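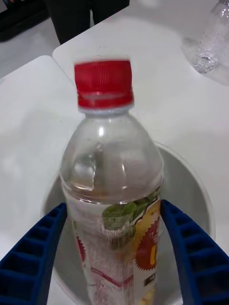 Clear bottle, red cap, green leaf on the label.

Last updated: January

Mösli fan club minutes, my turn to type. Mirjam, Vinzenz and Ailbhe came, and Theresia joined by phone. I brought the sticker proof - everyone loved it except Vinzenz, who wants the logo bigger. We agreed on 500 stickers, free to members, no selling. Ailbhe will ask Benbridge if they're okay with us using the logo. Next meeting 6 p.m., same place.

Silvan Hubmann

Contact | © Mösli Fan Club | Back to top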